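Treltmont Homebrew Supply - Customer Help
Ticket status: Open, waiting for customer
Subject: Hydrometer shows same number since one week, is my yeast dead?
Product: Irko triple scale hydrometer, Plevolex ale yeast (2 sachets)

Customer wrote:
Good evening. I made a brown ale in April, 46 pints. The starting gravity was 1.048. After six days it went down to 1.030 and now it does not move. I pitched both sachets dry, as the label says. The bucket stands in my cellar at 60 F. I stirred gently one time, with no change. Before I buy new yeast I would like to know if the hydrometer can be wrong.

Support reply:
Thank you for the clear details. Please test the hydrometer first. Put it in plain water at 60 F, spin it a little so no bubbles stay on the glass, and read at the bottom of the curve. It should show 1.000.

Customer wrote:
I did it two times. It shows 1,001 in the water (sorry, 1.001, at home we write the comma). So I think the hydrometer is good enough and the beer is really stuck.

Support reply:
Agreed, one point is not your problem. Please move the bucket to a warmer room, 68 F if possible, and wait three days - do not open the lid in this time. If the gravity is the same after that, write here again and we will suggest an Ansari dry yeast for a restart.

Attachments (2):

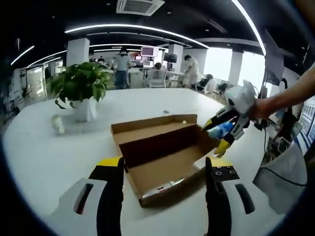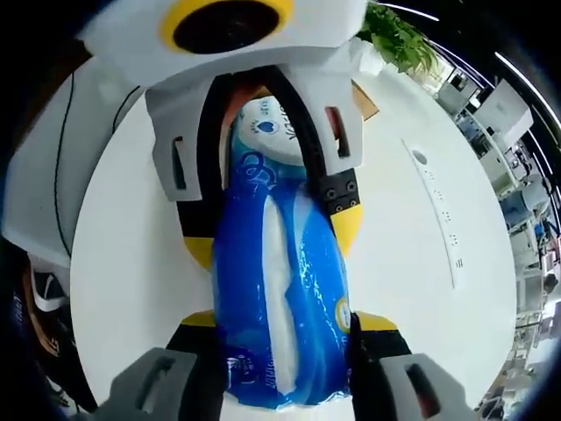 First attachment: open cardboard box on white table. Second: gripper, close view.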